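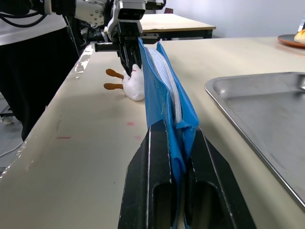 Figure 4. Both arms holding the pouch during the bagging task.

5.3 What went wrong with the pouch

I'll start with the failure that cost us the most time, a fight between the two arms that we came to call the tug. Each arm runs its own grip controller, and each one is perfectly well behaved when it works alone. Put a soft object between them and things get messy. In Figure 4 both grippers have hold of the blue zippered pouch, one pinching it from the near side and the other clamped on the far upper corner, and you can see how the thin material creases where the near fingers squeeze. Those creases matter a lot! When the fabric bunches up, the fingers close a little less than the controller expects, so it decides it has a thicker object and pulls back to re-center. The other arm feels that pull as slip and grips harder. Then the first arm feels that, and off they go.

We ran 1,654 trials on the Leklow cell and logged 17 tugs. That sounds like a small number until you've stood next to one. Most of them ended with the pouch popping out of one gripper, which is annoying but harmless. In 7 of the 17, though, neither side let go, and the force kept climbing until the arm's own limit tripped. I had assumed our software watchdog (we call it Brodholm) would catch this long before the hardware did. It didn't, and that one is on me. I had set it to check each arm against its own threshold, and it never looked at the two forces together. Each arm was fine by its own numbers right up to the stop.

The worst one came on a Saturday, with Babar Rind at the desk and me reaching for my coffee. The hardware stop tripped, the near fingers stayed shut as designed, and the far arm sprang back when the zipper slid free. My hand was outside the marked zone, but I didn't love how close it felt. Prodromos Fragkou went through the logs that night and found the same rising pattern in four earlier runs we had written off as bad grasps. I'd labeled two of those myself – quickly, and wrongly.

The fix is pretty plain. Brodholm now adds up the opposing forces along the line between the grippers, and if the total keeps rising while neither wrist moves, the far arm opens first. We tried opening both at once and dropped that idea, as the pouch tended to fall with its contents. We haven't tested the new rule on stiffer bags yet, so please don't read it as a general cure. Section 5.4 covers the trials we ran after the change.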